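Zevville老集市开始收卡了，零钱盒子还摆在原处

进入五月，Camenzind街上的老集市照旧是天不亮就热闹起来。卖豆腐的来得最早，接着是卖菜的、卖鱼的，磨剪刀的总要等太阳晒到对面墙根才肯支摊子。要说跟往年有什么不一样，大概就是许多摊位的秤旁边多了一台巴掌大的刷卡机，套着各家自己找来的塑料袋，有的还拿橡皮筋勒了两道，怕溅水，也怕沾上鱼鳞。

这些机器是镇上的Birkanell储蓄社配的。老集市30个固定摊位，眼下除了修伞的和卖针线的两家说再看看，其余的都装上了。储蓄社的柜台就在集市南口，走过去不过几步路，摊主们收了摊顺便拐进去问两句，有时候一问就问到人家关门。

在Zevville住得久的人都知道，这条街上的买卖从来是现钱来去。早些年卖米的那家用的是一只饼干铁盒，盒盖掀开就是钱柜，孩子来打酱油，手伸进去自己找零，大人也不拦。后来外面的商店陆陆续续都能刷卡了，老集市还是老样子，倒不全是守旧，摊主们心里有一本账：菜一把就那么点钱，手续费怎么算，机器坏了找谁，下雨天线路断了怎么办，这些事情没有说清楚之前，谁也不愿意头一个去试。

头一个去试的是街口那家叫User的早点铺。铺名的来历说法很多，老主顾们早就不追究了，只管喊它“油舍”，喊着喊着，连外卖袋子上也印了这两个字。油舍去年冬天装了机器，起初一个早上也没几笔，来刷卡的多半是赶早班车的年轻人，手里拎着包，嘴里已经咬着半根油条，腾不出手翻零钱。过了年，连住在后巷的老太太们也来试，一碗咸豆浆刷一次，烧饼又刷一次，刷完还要把小票对着光看一看，叠好放进口袋，回家压在玻璃板底下。

储蓄社这回发的是一种新卡，跟集市的机器配着用，别处的商店也能使。办卡不收钱，到上个月底，镇上已经有1552户领了。柜台上说，来办卡的人问得最多的一句话是：“丢了怎么办？”其次是：“能不能给我换一张颜色深一点的？”

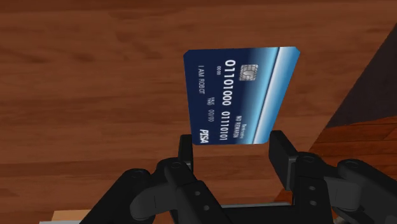

手续费怎么算，摊主们问得最细

摊主们最挂心的还是钱。按照储蓄社贴在集市公告栏上的办法，头一年小额买卖不收手续费，每天收摊以后，当天的款子合成一笔，第二天中午之前进账。公告写得很长，字又小，贴出来没两天就被人用圆珠笔画了好些道道，旁边还有人写了一行“鱼摊也算小额吗”，底下另一个人的笔迹答：“算，我问过了。”

卖鱼的摊主听说以后放了一半心。他家一条大鱼的价钱抵得上别家半篮子菜，又赶上逢年过节，一笔就不小了。他说自己在这条街上摆了好多年，手上总是湿的，收钞票要先往围裙上擦，找出去的零钱也难免带着腥气，常有客人拿手指尖捏着接过去，他看了也不好意思。现在客人自己拿卡往机器上一碰，他只管低头刮鳞，两边都清爽。不过他也说，有几位老客人还是愿意给现钱，尤其是住河对岸的那一家，每次都把钱拿报纸包好了带来，他照收，收了几十年的交情，总不能为了一台机器就改了规矩。

卖菜的阿姨想得又不一样。她的菜是一早从Camenzind街北头的地里拔的，泥都没怎么抖干净，价钱也从来是凑个整数，零头抹掉，再搭两根葱。用了机器以后，她发现零头反倒不好抹了：按键上要一个数字一个数字地敲，敲到最后一位，手就停在那里犹豫。后来她想了个办法，干脆先在心里抹好了再敲，葱照旧搭。问她麻烦不麻烦，她说头几天麻烦，夜里做梦都在按键，现在好了，比给孙子剥毛豆还顺手。

修伞的师傅暂时不装，理由也很实在。他一天里修不了几把伞，天晴的时候更是坐着喝茶的时候多，来的都是街坊，有的修完伞身上没带钱，说一声下回给，下回也就真的给了。他说这样的账机器记不住，他自己记得住。卖针线的那家则是嫌机器占地方，她的摊子本来就窄，纽扣、松紧带、顶针一盒挨着一盒，要挪出一块空地来，就得撤掉一盒，撤哪一盒她都舍不得，想了半个月也没想好。

下雨那天早上

真正让大家把心放下来的，是前阵子下雨的那个早上。雨从后半夜就下起来，集市的棚顶漏了两处，接水的桶摆得到处都是，偏偏街上的线路也断了，所有的机器一起没了信号，屏幕上一个小圈转呀转。那会儿正是人最多的时候，有人已经把菜装进了篮子，卡举在半空，不知道该收回来还是该等着。

断了35分钟。摊主们后来说起来都觉得比这长得多，有人说足足一个钟头，也有人说面都发过头了。那段时间里，集市又变回了从前的样子：零钱盒子从桌子底下拿上来，没带现钱的先把东西拎走，名字写在硬纸板上，卖豆腐的那家写了满满一面，翻过来又写。等到信号恢复，天也亮透了，储蓄社的人打着伞从南口过来，一家一家地问要不要帮忙补录。到下午收摊的时候，硬纸板上的名字已经划掉了大半，剩下的几个第二天也都来了，其中一位还多给了一块钱，说是利息，豆腐摊主又给人家添了一块豆腐干，推来推去的，最后豆腐干是让小孩拿去吃了。

这件事过后，储蓄社在集市里添了一条备用的线路，又给每个摊位发了一本薄薄的登记簿，断线的时候用。登记簿是竖开的，封面硬，正好能夹在秤盘底下。有的摊主拿它记了别的，比如谁家订了过节的粽叶，谁家的狗又跑来偷了鸡架子，翻开来很有些看头。

老人们的事，还得慢慢来

要说这回最费工夫的，是教年纪大的街坊用卡。储蓄社原先印了一份说明，图文都有，发下去以后才晓得，许多老人家回去是把它拿来垫桌脚或者包种子的。后来改成每天下午集市清静的时候，在南口摆一张方桌，两把长凳，谁想学就坐下来，拿自己的卡在机器上试，试的时候金额只输一分钱，试完了当场退回去。

来的人不少，也不全是为了学刷卡。有一位老先生连着来了好几个下午，每回都把步骤从头到尾问一遍，问得清清楚楚，第二天再来，又从头问起。柜台上的姑娘后来才明白，他一个人住，下午没什么事，就是想有人坐着说说话。她也不点破，给他倒茶，照样一步一步讲给他听，讲到输密码那一步，老先生就把身子转过去，拿手掌严严实实地遮着，一本正经。

也有学得快的。后巷几位常在一处打牌的老太太，头一个学会了就回去教第二个，第二个教第三个，教到后来说法已经走了样，有一位坚持认为刷卡之前要先对着机器说一声“劳驾”，不说就不灵。摊主们听见了也不纠正，机器一响，还替机器答一声“不客气”。

考虑到不少人担心卡丢了钱被人拿去，储蓄社给这批卡设了一个上限，一天之内在集市里最多用2000元，想调低的可以到柜台上调。绝大多数人用不到这个数，买菜买鱼，加上一双布鞋、两斤红糖，也就花去一个零头。只有办喜事的人家来采买的时候才会觉得不够，那种时候多半也是一家几口一齐出动，一人一张卡，各管各的摊位，回家再对账。

还有一件小事值得记一笔。集市东头的鞋摊兼做配钥匙，摊主近来又添了一样生意，用做鞋剩下的边角皮料缝卡套，一个卡套配一根绳子，可以挂在脖子上，也可以拴在菜篮子的提手上。皮料有什么颜色就做什么颜色，没有两个是一样的，缝线倒是很密。孩子们喜欢红的，红的总是先卖完。

往后，老集市还是那个老集市

问起往后的打算，储蓄社说先把这一年走稳，等到明年春天再跟摊主们坐下来商量手续费的事，到时候会提前在公告栏上贴出来，字印大一点。集市的棚顶也定了要修，漏水的那两处先补，其余的等过了雨季再说。修的时候分段来，东头修好了再修西头，摊位轮着挪，买卖不停。Camenzind街上别的铺子也有来打听的，理发店问过，裁缝铺问过，连渡口卖船票的小屋也托人带了话。

至于现钱，没有哪一家摊主说过不收。油舍的柜台上，刷卡机旁边还是那只搪瓷碗，碗里的硬币堆得冒尖，要找零的人自己拿。早班车开走以后，店里会静一小会儿，第二锅豆浆这时候刚好滚开，伙计把碗里的硬币拨一拨平，又去揉面了。

集市开市的时间不变，清晨五点起，午后两点收摊，南口的方桌下午三点摆出来，下雨天移到储蓄社门廊底下，想学用卡的街坊带上自己的卡就行，没有卡的也可以先来坐坐。

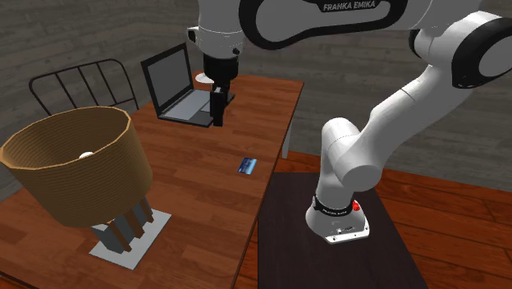 覃月琴
本报社区新闻记者

补充两条读者常问的事情。新卡可以在Birkanell储蓄社南口柜台办理，带上身份证件和一张写有住址的信件或者账单，当场就能领走，行动不便的老人可以由家里人代办，代办的要多带一份本人签过字的条子。卡要是丢了，先到柜台挂失，柜台关门以后可以打卡背面的电话，夜里也有人接。

另外，上回报道集市里的粽叶摊，把摊位写成了西头第二家，有好几位读者写信来说是第三家，第二家卖的是腌菜。记者又去走了一趟，确实是第三家，在此更正，也谢谢腌菜摊的主人，这些天替人指了不少路。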